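Stöcker Heads Out on a Nine-City Tour With a New Live Album in Tow

TIVCOMBE, August 15, 2018 - Hi, it's Beat Hämmerli, the guy who sings and plays the loud guitar in Stöcker. Our label, Vaditbridge, usually writes these, but this time I asked if I could do it myself, and they were kind enough (or tired enough) to say yes.

So, the news! We're going back on the road this fall with 9 shows, and we start right at home at the Avari in Tivcombe. If you've never been, it's an old movie house with a sloping floor and a balcony that shakes when people stomp. It holds 1,380 when the seats are out, and the seats will be out.

We're also putting out our first live album, called "66 Minutes", and that's exactly how long it runs. We recorded it at the Avari in March with no overdubs - you can hear me come in early on the second verse of "Slow Ferry" and you can hear the drummer laugh at me. I wanted to fix it. The rest of the band voted to keep it, and I've made my peace with that.
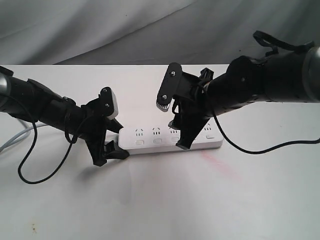
Two black robotic arms and a white power strip on a white tabletop.

The set is going to be longer than last time. We're bringing back a bunch of songs from the first record that we haven't played in years, plus three new ones that still don't have proper titles. My sister is joining us on accordion for the opening night, and she's already sent me notes on my singing.

Vaditbridge is pressing 281 copies of the album on green vinyl, and they'll only be sold at the merch table. After that it's regular black vinyl and downloads, same songs, same early entrance on verse two.

Tickets for all the shows go on sale through the Vaditbridge website and at each box office. The Avari show is all ages, and the doors open an hour before the music. Please come say hello afterward, I'm usually by the T-shirts trying to fold them.

For interviews, review copies and guest list requests, contact the Vaditbridge press desk.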